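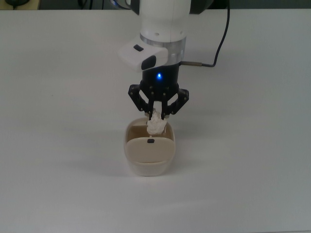 Soomro's office wrote back to the last update to say they'd like more on the bins themselves and less on meetings, and could we keep it to a page. Fair enough. So, bins.

Progress report, Fleltton tidy rooms project
20 January 2021

Where we are

Small lidded bins for tabletops, for tissues and scrap paper. 200 ordered from Cunier, 117 out on tables at Fleltton and Riltden. Rest in the store cupboard, waiting on labels. Labels late - supplier's side, chased twice.

The bin we settled on is the cream plastic one, rectangular, rounded corners, hinged flap. Goes well enough on the white tables. The taller round one was dropped after the first fortnight, kept getting knocked over at Riltden.

What people use them for

Mostly crumpled tissues, as hoped. Some paper towel. Teabags at Riltden, despite the notice, so new notice going up. Flap up at busy times, down otherwise. Several rooms asked if the flap could just stay open all day. We've said no for now but will look at it again in April.

Liners. The ones we bought are too big and bunch up at the corners, so a tissue sits on top of the plastic and doesnt drop. Smaller size found, same price per roll. Two rooms at Fleltton are going without liners and wiping the bins out at the end of the day, which seems to be working and saves a bit.

Money

Grant for this stage 1,111 pounds. Spent to date 824 pounds, covering bins, first lot of liners and delivery. Labels and the smaller liners still to come out of the remainder. No overspend expected. Receipts are in the shared folder, except the delivery one from Cunier, which we have asked for agian.

Not done yet

Emptying rota for Riltden - drafted, not agreed. Mornings are covered, afternoons aren't.
Remaining bins to go out once labels arrive.
Short note for room users on what goes in and what doesn't. Half a side, large print.

What we need from you

A yes or no on buying the smaller liners now, before the old ones are used up. Also whether the old ones can go to the kitchen at Fleltton, where they fit the big bin.

Next update in April, same layout unless told otherwise.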